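2019-11-22
Weld and iron, second go at the olive

Picked up where the September notes stop. The weld bath from that batch gave a good strong yellow on wool and a thin, lemony one on cotton, and the cotton is what we want to sort out. Bath made up again from the same sack of dried weld (Szűcs, the cut stalk, not the powder). Soaked overnight in the enamel pan, brought up slowly this morning and held under a simmer. The pan crept up while I was on the phone and there was a short spell at a proper boil. The liquor looked browner afterwards. Noting it in case the yellows come out dull and we go looking for a reason.

Strained through the old net curtain, then through muslin. Volume after straining 640 ml, less than I had hoped for. Topped up with rainwater from the butt, as the tap water here is hard and I want that left out of it until the chalk test.

Scour: cotton strips boiled with soda and a squirt of Braron, rinsed until the water ran clear. The first rinse came off the colour of weak tea even though the cloth was sold as ready to dye. Mordant was alum acetate for all strips, then a bran dip. Wai-kit Hsu thinks the bran dip makes no difference at this depth of shade. Might be right. Strip 5 went without it so we can compare. 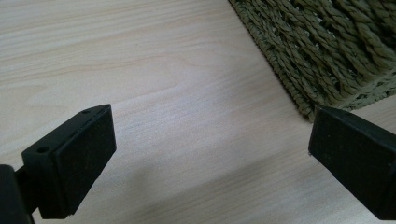 Strips went into the bath warm and came out one at a time. Lemon to begin with, then a rounder yellow, then not much change for the last stretch, so the long soak is probably a waste of gas. I have been judging wet strips against whatever is nearest and need to stop. The light wood of the tabletop is close enough to a pale weld yellow that the weakest strips hardly show against it, and a shade that seems dead on the wood looks perfectly lively on white card. From now on, white card under everything, by the north window, dry strips only.

Iron next. Ferrous sulphate dissolved in a jam jar, a very weak solution, in and out quickly. The change is nearly instant and carries on in the air for a bit after lifting. Strip 2 was left in too long and has gone a flat khaki with a grey edge where it touched the side of the jar. Keep it in the book as the upper limit. Rinse straight away next time; do not hang first.

Thermometer read 97 at the end of the boil-up with the probe near the bottom. I don't trust it. The Prurneo one has a loose collar and drifts when it is knocked. Check it against the kettle before the next bath.

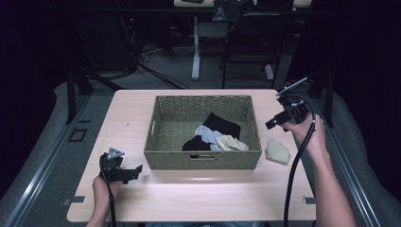
What we are after is a muted olive, greener than khaki, with no grey in it. Weld with iron alone may not get there, and the usual answer is a light indigo dip first. I have been describing the target badly to Wai-kit, so for the record: the woven basket is nearer to it than anything I have managed on cotton, though I would take ours a touch yellower. The pale blue cloth in it is a fair guide to how light the indigo should be before the weld goes over. Any deeper and we will be making bottle green.

Wash test set up in the screw-top jars with Ultance liquid and a piece of undyed cotton in each to catch any bleed. Lids labelled this time.

To do:
Small indigo vat, enough for test strips.
Order more alum acetate, the tub is down to lumps.
Chalk in half the next weld bath, rainwater in both.
Ask Wai-kit where the good tongs went.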